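Fornach library to close its upstairs reading room until July

11/8/23

The upstairs reading room at the Fornach public library will close at the end of next week and stay closed until July while the floor is taken up and the heating pipes under it are replaced. The downstairs rooms will stay open during the work, with the same hours as now.

The town council approved the work on Monday night after a short discussion. The contract went to Jalali, a building firm that also handled the repairs to the swimming pool roof. The firm plans to begin with the east side of the room, where the floor has sunk near the windows, and move toward the stairs over the winter.

Readers have complained about the cold upstairs for several years. The pipes date from the time the building was a grain office, and two of the radiators on the street side have been shut off since last winter because of leaks. Water from one of them stained the ceiling over the newspaper racks. The stain will be painted over once the pipes are out.

Most of the books kept upstairs will go into storage at the old Loltisia dairy building on the edge of town, which the town already rents for school furniture. Anyone who wants a stored book can ask for it at the front desk or by telephone. A van will go out to the dairy building on Tuesdays and Fridays, so a book asked for on a Monday should be ready the next afternoon. There is no charge for this. Local history books, the bound newspapers and the large print shelves will be moved downstairs and will not go into storage.

The map drawers are a harder matter. There is no space for the cabinets on the ground floor, and the storage building is too damp in winter for paper that old. The maps will be packed flat and sent to the county records office, where they can be seen by appointment. The oldest of them, a copy of a land survey of 1412, is already there for cleaning and will stay until the room reopens.
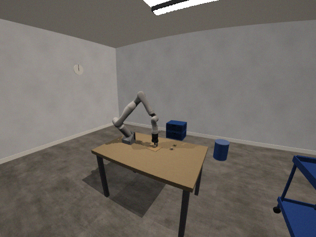

Furniture for the new room has also been decided, at least in part. The long reading tables are badly scratched and two have split along the middle, and the council had asked the library to look at both repair and replacement. Repair came out at nearly the same price, and the library chose to replace them. The new tables will be plain rectangular wooden ones, the same general form as the table under the white robot arm, and will be set in rows with a wider aisle between them so that a wheelchair can pass. Each will have a reading lamp fixed at the center. The old tables will be offered to the schools first, and any left over will be sold in the spring.

The chairs will stay. They were bought only a few years ago, and the library says they are in good condition apart from the seats, some of which need new covers.

Students who use the upstairs room in the evening will have fewer places to sit. The library has arranged for the meeting room behind the front desk to be open for quiet study from four o'clock until closing, except on evenings when it is booked for a club or a class. A list of those evenings will be posted on the door each week. The high school has also agreed to keep its own library open later during the exam period.

The children's story hour, held downstairs, is not affected. The chess club, which meets upstairs, will move to the back room of the Luna cafe across the square. The English conversation group has not found a place yet and will not meet in December. People who attend that group are asked to leave a telephone number at the desk so they can be told when it starts again.

Some noise is expected. Jalali has agreed to do the loudest work, mainly breaking up the concrete under the east windows, before the library opens in the morning. The side entrance on the lane will be used for bringing materials in and out, and the bicycle rack there will be moved to the front of the building. Parking on the lane will not be allowed on weekdays while the work is going on. Residents with a permit may park behind the fire station.

The council also discussed a request to put in an elevator at the same time. It was turned down for now on grounds of cost, but the new pipes will be laid so that a shaft can be added later beside the stairs. Members asked for a separate price for the elevator before next year's budget is drawn up. Until then, readers who cannot use the stairs may ask the staff to bring books down, as they do at present.

Books borrowed from the upstairs shelves should be returned in the usual way. Loans that run out during the moving week will be extended by 3 weeks, and no late fees will be charged for them. The return box by the front steps will remain in use. The library's telephone line may be busy in the first days of the move, and the staff ask that requests for stored books be made at the desk where possible.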